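Sarıgül Kitchen Supply
Shop Ranges Spares Trade Delivery Contact

Catalogue > Worktops & Tables > Staff Room > Isto Table

ISTO STAFF ROOM TABLE, WHITE
Order code 3066

The Isto is a table. We have sold a great many things over the years that were described to us by their makers as solutions, systems or hubs, and it is a relief to have something in the catalogue with four legs and a flat top. It is made for staff rooms, parish kitchens, site offices and the corner of the workshop where people eat sandwiches over the paperwork.

The top is white, wipe-clean and 40 mm thick. It will take a hot mug without a coaster, though we still wouldn't put a frying pan on it. Tea comes off with a damp cloth. Curry comes off with a damp cloth if you get to it the same day, and with a bit of bicarb and some bad language if you leave it until after the weekend. Please don't use wire wool. We've had three tops back at the Harkville depot with a dull patch in the middle and a note saying the finish had "just gone like that".

The legs are steel, powder coated in light grey, and bolt up into a plate on the underside. Each has a screw foot with enough travel to cope with most floors, including the one in our own back office, where a dropped pen will find its way to the fire door by itself. Turn the foot clockwise to raise the corner. If you have turned all four as far as they will go and the table still rocks, the floor has won and you will need a wedge.

Sizes

The standard Isto is 138 cm long and 70 cm deep. It seats four people who like each other, or two who don't. There is a narrow version at 50 cm deep for use against a wall, which suits anyone who mainly wants somewhere to park appliances. Both stand at normal dining height. We are often asked for a bar-height model. There was one, it was called the Isto Tall, and we sold so few that the last of them is now holding up the printer.

Weight and load

The top is rated for an evenly spread load of 80 kg. Evenly spread is the part people skip. A kettle, a toaster, a tray of mugs and a microwave are no trouble at all. A colleague standing on one end to change a light tube is a different matter, and isn't covered by the guarantee.

If you're going to keep an oven or microwave on it, leave a gap behind for air, as the appliance's own booklet will tell you. (The booklet is in the drawer with the dead batteries.) The narrow version can be a squeeze with deeper machines, so measure yours with the door shut and then again with the plug in. 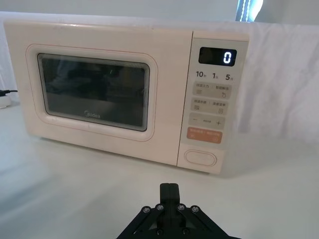
Midea microwave on a white tabletop. Appliance not included.

Cable hole

One cable hole can be drilled at the back edge before dispatch. It comes with a plastic grommet in white or grey. Tell us left, right or centre when you order, and please say whether you mean left as you sit at it or left as you look at it from the wall - this has caused more correspondence than everything else on the page put together. Drilled tops can't be returned unless we have put the hole in the wrong place, in which case we'll swap the top and keep the wrong one for somebody who phones up wanting exactly that.

Putting it together

Allow half an hour, or an hour if there are two of you and both have opinions. Lay the top face down on the cardboard it came in. Fit the leg plates with the short bolts first and leave them a little slack until all four legs are on, then tighten everything. The long bolts are for the legs. If you find you have put long bolts in the plates, stop before they come through the other side.

An Allen key is supplied. It's the same quality as every other supplied Allen key you have ever met, and if you own a better one, this would be the time to fetch it. Two people should turn the table over. Lift it by the legs and not by the lip of the top.

Delivery

Orders placed before noon on Friday go out with the following week's van. Harkville and Cenholm addresses are delivered free. Everywhere else is charged by distance and shown at the checkout. The driver will bring the box as far as the first door he can get through. Stairs can be arranged in advance but can't be sprung on him.

From September the Cenholm counter will hold the standard size for collection. It fits in most estate cars with the seats down. It doesn't fit in a hatchback, whatever angle you try, and we ask customers not to try them all in the loading bay.

Guarantee

Five years on the frame, two on the top. Scratches, scorch marks and anything written in biro are regarded as normal staff room life. Spare feet, bolts and grommets are kept in stock and can be ordered singly. Replacement tops can be bought without legs, and legs without a top.

Goes with: Isto Bench, Isto Stacking Stool, drip tray (large)

Comments (4)

pottingshed_sue
Bought the narrow one for the allotment hut. Sturdy, easy enough to build, and the white shows every speck of soil, which I suppose I should have seen coming. Would buy again but in a darker colour if you did one.

Grumbling Norbert
Asked for hole on left. Hole is on right. Turned table round. Hole is now on left, at the front. Waiting for new top.

Sarıgül Kitchen Supply
Sorry about that, your new top is on the next van. Please hang on to the grommet.

tea_at_eleven
We've got the long one at work with the microwave at one end and the kettle at the other and it doesn't wobble at all. Can you tell me if the bench slides right underneath, or does it catch on the leg plates? The drawing isn't clear.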